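House rules for the toy kitchen, second draft

I rewrote our collection rules in August and a few people asked for them, so I'm putting them up where I can find them again. The old sheet was 2 pages and half of it was about booking the room.

The first rule is about resets. Before each episode the operator puts every toy food back by hand, then steps away and says "clear" out loud. We don't reset with the arm. Jhun Castillo tried it for a while to save time and the layouts drifted toward whatever was easiest to pick up.
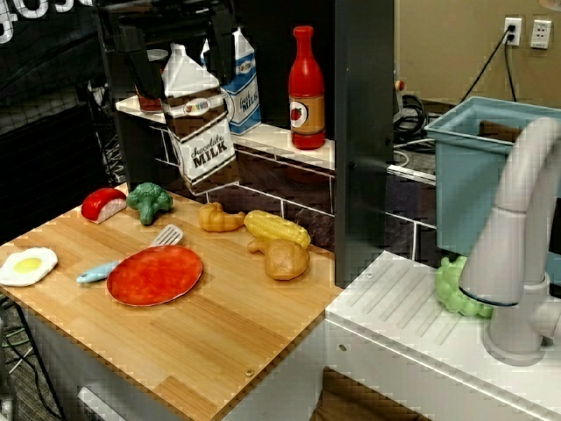

The second rule is about stopping. If you need to reach over the counter for anything, hit the stop first. It doesn't matter that the arm is slow. Vilja Räsänen wanted a speed limit written in as well, so there is one now: 80 millimeters per second for new operators until they have finished 3 supervised sessions.

Failed attempts stay in. When I went through the Lagman set, which has 1,361 episodes, I found a stretch where someone had deleted every dropped item. Those runs were useful to us and we can't get them back. Mark the episode as failed, write one line on why, and move on.

Names matter too. Use the item list. The croissant is "croissant," never "roll" or "bread." The two milk cartons are "fresh milk" and "chocolate milk," and plain "milk" gets rejected by the checker.

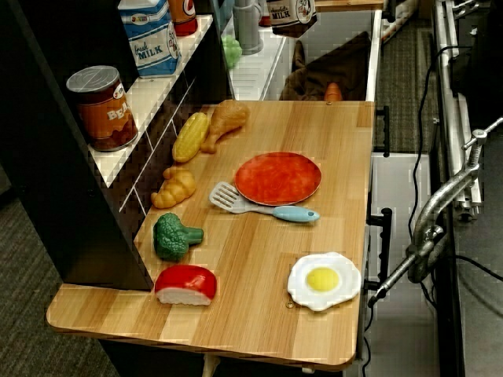 Toy foods on the wooden tabletop, with the spatula partly under the round disk.

Overlapping items like those get their own tag, "stacked," even when only a corner is touching. Valentin Picard thinks the tag should be split in two, one for resting on top and one for leaning. I haven't decided. If you work with a similar setup and have a rule for it, leave a comment.

Cable checks are still on the old sheet and I'll move them over next.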